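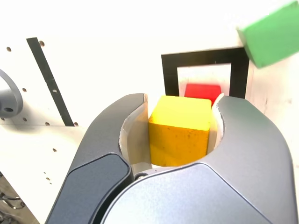 Home | Papers | Archive | Contact

20/02/2018 | Fellstead Working Papers

4. What people called the colors

I went into this part of the study expecting trouble with the fancy paint names, and I got it, but the plain words gave me more to chew on. We had 48 people sit down with the Puretis paint cards in the back room of the Stornard library (lovely light until mid-afternoon, terrible chairs), and 43 of them made it through the whole set. The other five ran out of time, so I left their answers out of everything in this section.

Each person got 13 cards with the printed names covered up. I asked one thing: what would you call this if you were telling a friend which can to pick up? Most folks answered fast. A few wanted to tell me about their kitchen first, and I let them, though I only wrote down the color word they settled on at the end. 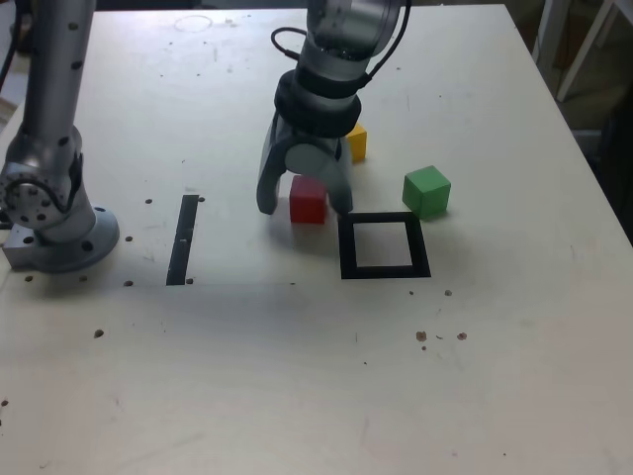
The reds went quickest. People said "red" and moved on, even when two reds were sitting right next to each other and plainly weren't the same. If I pushed a little, I'd get "dark red" or "the brighter one," and once "fire truck, but an old fire truck," which I coded as plain red after a long argument with myself. Hardly anyone reached for crimson or scarlet. I'd bet they know those words perfectly well! They just don't use them when they're talking about a can of paint.

Yellow was messier. "Mustard" came up over and over without any nudging from me, and so did "gold," often for the very same card. For a solid object the trouble gets worse, as one side can catch the light and look paler than the side next to it. The yellow cube in Figure 1 does this: its top is paler than its front, and I could see a person giving each face its own name. Flat cards spare us that headache, but they also make our task a bit easier than real life.

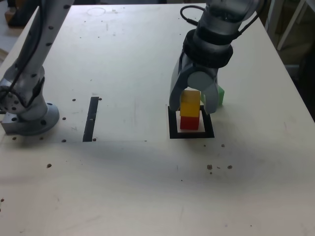 Grays I nearly dropped altogether. The Lamont pilot, which we ran in December, had turned up so many one-off answers ("pigeon," "wet sidewalk," "my uncle's car") that I couldn't see how to group them. In the end I kept every answer as spoken and only lumped together the ones that shared a main word. So "light gray" and "bluish gray" both count as gray, and pigeon gets to be pigeon.

One caution before the tables. The full list has just over 500 usable answers, and they all come from people who already like the library enough to spend an hour there.
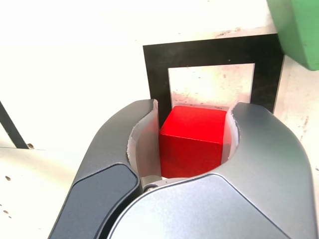
I also didn't ask what anyone did for a living, and I wish I had. At least one person mixed paint for work, and her answers for the greens are so exact that they pull the averages around. I report the greens with and without her in Section 5.

We use cookies to remember your reading settings. Accept | Learn more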